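Sendham Two-Channel Vocal Preamp

Home > Recording > Preamps > Sendham

The Sendham is a two-channel microphone preamp built in Kavville for small studios and rehearsal spaces. It takes dynamic, condenser and ribbon microphones. Each channel has its own gain control, polarity switch and pad. Phantom power is switched per channel.

Channel 2 carries an instrument input on the front panel. Plugging in a guitar or bass disconnects the microphone input on that channel. The rear outputs are balanced and will drive cable runs of up to 300 feet.

The high-pass filter has three positions. The lowest is intended for bass cabinets and kick drum, the middle for most singing voices, and the highest for spoken word. The filter sits after the first gain stage.
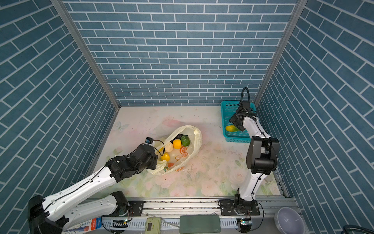 Blue-gray brick pattern on the walls, floral print underneath.
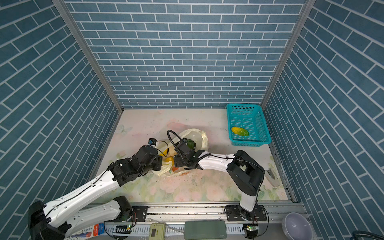 Specifications

Channels: 2
Microphone inputs: XLR, balanced
Instrument input: 1/4 inch, channel 2 only
Pad: 10 dB
Filter: 3 positions plus off
Power: internal supply, detachable cord

In the Carton

Preamp, power cord, rack ears with screws, printed manual.

Ordering Notes

Units shipped since November have the revised meter board. Earlier units can be updated by any Zendton service center; the faceplate does not have to be removed. The Sung remote footswitch is sold separately and fits both versions.

Allow one empty rack space above the unit for ventilation.

Page updated April 11, 2006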